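Speaker notes: "What are you paying for when you buy a face cream?"
Grencombe evening session, 7:30 start. Keep to the timings this year.

Open with the jar. Hold up the Farau night cream, don't say the price yet. Ask who would pay 50 dollars for it. Then 150. Hands stay up longer than you'd think once people have seen the heavy lid.

Then turn it round and read the label out loud. Water, glycerin, a plain emollient, a thickener. The "complex" is near the bottom, after the preservative. That order matters, and most of the room won't know it. Ingredients go from most to least until you get down to one percent, and after that the company can list them however it likes.

Pause for a sip of water.

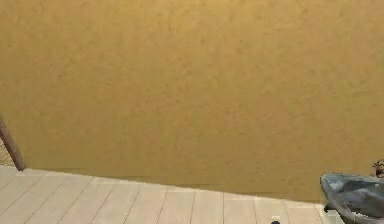

Skin tone claims come next, and I want to go slowly. "Evens the look of skin" is a claim about looks, and a brand can say it about nearly any cream that leaves a bit of shine. Ask what "even" would mean. Take the ochre wall on the screen: one color if you glance at it, but it has blotches and darker patches all over, and it's more golden toward the top. Skin is like that too, and a cream that promises to fix it is selling against something normal. Don't get preachy here. Move on.

Now the Pickering survey. They say 272 women used the serum and most "agreed skin felt firmer." Points to hit:
Agreed compared with what? There was no plain moisturizer group.
They got the serum free.
"Felt" is doing all the work in that sentence.
The leaflet doesn't say how long they used it.

I wrote to ask for the full results in September and got a discount code.

Be fair to Colley, whose cheap lotion I do like. Their ad says 1,611 five-star reviews, and I have no idea how many of those people were sent a bottle. Liking a product doesn't make its ad any better. Say that I buy it myself, because someone will ask.

Short bit on retinol if there's time. Some evidence, mostly for stronger products than the ones on the drugstore shelf. Can sting. Skip the chart, it lost everyone last time. 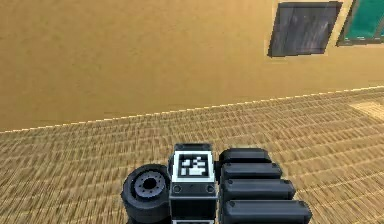

One listener wrote after the last talk that I was missing the point, that she knows perfectly well the Farau cream is mostly water and glycerin and she buys it for the smell and the ten quiet minutes before bed. Read that out. It's a decent argument and I don't have a great answer. My only quarrel is that the box doesn't say "smells nice," it says "visibly younger in two weeks."

Questions. Likely ones: sunscreen (yes, wear it), collagen drinks (I'd keep the money), eye cream (look at the label next to the same brand's face cream and compare). No advice on rashes, send them to a doctor.

Samples stay in the bag until the end or they'll all be sniffing through the last part.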